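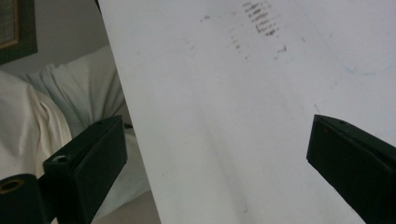
Does it know what paper feels like? was the first thing Tươi asked at the Panton open day, and Lakshmi Menon said no, it doesn't feel like you do, but good question, keep it for later. So it's later now. Lets go.

Open Days > Kids' Pages > Robots and Paper

OK so. Grippers. A gripper is a kind of hand. Yours has five fingers, the ones at Panton have two. Black, blocky, no nails, no knuckles. They face each other with a gap in between, and a sheet goes in the gap.

Two kinds of gripper at the open day. One kind sits on the end of a robot arm. The other kind a person holds, like a tool, with a camera on it. Why would a person hold a robot's hand? To show it how! You do the job, the camera records, and later a computer studies the recordings. Lots and lots of them. Ming-te Wan did 338 for one job. Just one job!!

Why a big white sheet? Because big flat things are hard. A cup stays cup shaped. Paper bends, flops, slides, catches the air. And plain white is tricky for a camera, not much to look at. A smudge helps a bit. So does an edge.

Try it at home (3 minutes)
Get a big sheet of paper. Two fingers only, one from each hand. Stiff fingers, no bending. Now pick it up off your bed.
Hard, right? Soft stuff underneath moves when you push on it. A table is easier. Try both.
Now one eye shut. Harder again.

Back to Tuoi's question. Some robots have little sensors in the fingertips that measure how hard they are pressing. Thats not feeling exactly, it's numbers. Big number, squeezing hard. Small number, maybe about to drop it. Grippers without sensors have to go by what the camera sees.

What about mistakes? Plenty. At the demo the arm went for a piece of card and missed, then missed again, then got a corner. Everybody clapped. Mohandas Kotian said roughly 50 tries is a normal morning.

Words to know
Gripper - a robot's hand
Sensor - a part that measures somthing
Demonstration - showing how a job is done, so a person or a robot can learn it

Next open day is in April, bring a grown up. Wear shoes that close.

Contact: Panton Open Days, Rundville | © Panton | Back to top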